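Notes for the talk, "The Stiff Shoulder: What We Do in the First Weeks"
Speaker: Debashish Howlader
Room B, Tuesday, after the coffee break

Start slowly. Wait until people sit.

Good morning. Thank you to Malsha Kumarasinghe for the invitation, and to the clinic in Firkport for letting me leave for one day. My talk is about frozen shoulder, and mostly about the early part, when the patient has much pain and does not yet know what is wrong. I will not speak about rotator cuff tears. Rhun Mostyn has that subject after lunch and he will do it better than me.

(Slide 2, the name)

We have too many names for this condition. Frozen shoulder, adhesive capsulitis, stiff and painful shoulder. I use "frozen shoulder" with patients because they have heard it already from a neighbor or from the internet. In the letter to the family doctor I write both names. If you choose one name in your clinic, please all of you use the same one. I had a patient who thought she had two diseases in the same shoulder, one from me and one from the doctor.

(Slide 3, who comes to us)

Typical patient: between forty and sixty years old, a little more often a woman, often the arm which is not the dominant one. Ask about diabetes. Ask about thyroid. Ask about any operation or fall in the last year, also a small fall. Patients leave out the small fall. They say "no, nothing happened," and at the end of the visit, with the coat half on, they tell you about the stairs.

The coat is useful too. I watch how they take it off and I write it down before I begin the examination.

(Slide 4, examination. Do not read the slide, they can read it.)

The main sign for me is passive external rotation with the elbow at the side. If I move the arm and it stops early, in the same place where the patient stops it herself, I think of the capsule. If passive movement is full and only active movement is poor, I think of something else. Please compare with the other side every time. I know all of you learned this in the first year of school. I also learned it, and I have still skipped it on a busy afternoon.

Take an X-ray if the movement is limited in this way. It is usually normal, but arthritis of the joint can look the same to the hand, and so can a few more serious things. Do not begin stretching before you have asked about night sweats, weight loss and earlier cancer.
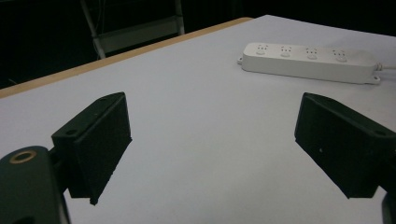 (Slide 5, the stages)

Books give three stages: painful, stiff, and recovering. I find it simpler to ask one question. Is it more pain than stiffness, or more stiffness than pain? The answer decides the treatment for the next weeks. The borders between the stages are not clear, and a patient can have a bad week in the middle of a good month.

When it is more pain, we go gently. Pendulum movement, sliding the hand forward on a table with a towel under it, supported rotation with a stick. Short sessions, 2 minutes or so, many times in the day. The pain should settle soon after the exercise. If it stays bad into the night, the dose was too high and we make it smaller. I tell them to keep using the hand below shoulder height for normal things.

When it is more stiffness, we can push more. Longer holds, end range mobilization if the patient accepts it, and some strength work. Here I see the opposite mistake, that we stay gentle too long from fear of the old pain.

(Pause. Drink water. Check the clock, should be close to 15 minutes.)

(Slide 6, injection)

Somebody will ask about the injection, so I say it now. A steroid injection into the joint can help pain in the early phase, for a limited time. For me it is a window for sleep and for exercise. I send the patient for this conversation early, in the first or second visit, if she does not sleep. With diabetes, the doctor must talk about blood sugar in the following days. I had one man who was not told, and he was very frightened by his readings.

(Slide 7, our own clinic)

We looked in our records, Rokeya Biswas and I, over one long August when it was quiet. We read over 600 shoulder files. This is not research and please do not quote it as research. We wanted only to see how we write. In many files there was no number for external rotation at the first visit. So later we could not say if the person was better. After this we put the number in a box at the top of the page, and the box cannot be empty. Kumudini Howlader made the form. She is my sister and she will be angry if I do not mention her.

You can have the form. Write to me, or take a paper copy from the table near the door.

(Slide 8, what to say about time)

This is the hardest part of the visit. It can take one year, two years, sometimes more. I used to say "it goes away by itself," as I was taught. I stopped saying it. Many people improve very much, but a part of them keep some stiffness or some ache, and they came back to me with my own sentence. Now I say that most people get back to a shoulder they can live and work with, that it is slow, and that we will measure it together.

Then I ask about sleep. A pillow under the arm when lying on the back, or a pillow to hug when lying on the good side. It takes one minute to show.

(If there is time: the case of the baker. If no time, skip to questions.)

The baker, fifty-two years old, left shoulder, diabetes. First visit, external rotation 7 degrees. She could not reach the upper oven. We changed the height of her trays before we changed anything in the shoulder. She came every third week, not more, and did the exercises at work between batches.

Questions. Repeat each question into the microphone, the people in the back do not hear. Give the room to Rhun on time.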